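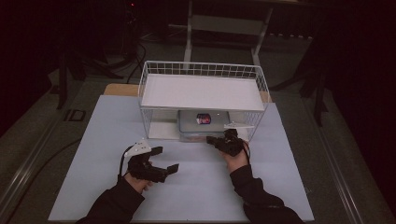 How do you teach a robot to tidy up? You can't just tell it. It doesn't know what "tidy" means, or "put the tin in the basket", or even what a tin is. So you show it. One good way is to hold the grippers yourself — one in each hand, like the two black ones over the table — and do the job slowly with them. The grippers are the robot's fingers. Your arms do the moving and a computer remembers all of it. A wire basket and a see-through tub with a lid are plenty to be getting on with. Things with edges and gaps are tricky for a robot!

What gets remembered? Where each gripper went. How far it opened. When it closed. What the camera could see at the time. All of that together is called a demonstration, or demo for short.

One demo is no good on its own. Move the basket a bit to the left and the robot is lost. So you do it again. And agian. Basket here, basket there, tub the other way round. Binta Chukwu, who teaches a robot called Mamero, did 278 demos for one job and it still kept missing. She got to 679 before she was happy. Her next job needs 3,000, so she has got people to help.

The other way is remote control. You sit somewhere else, maybe even in another room, and move a pair of handles. The robot's arms copy you. Good for heavy stuff, or hot stuff. But it's slower and you can't feel what you are touching, so people drop things a lot at first.

Does the robot just copy? Sort of. It looks for what stays the same in all the demos. Fingers open before they grab — every time. Lift first, then move sideways. After lots of practice it can have a go by itself, even if the tub is in a spot its never seen before.

Try it at home. You need 2 pairs of kitchen tongs (ask first) and a friend. Pick up a sock with the tongs and get it into a box. Now do it with the friend telling you every move and your eyes shut. Much harder. Swap over and have another go.

Words to know
Gripper: a robot's hand
Demo: showing the job once, all the way through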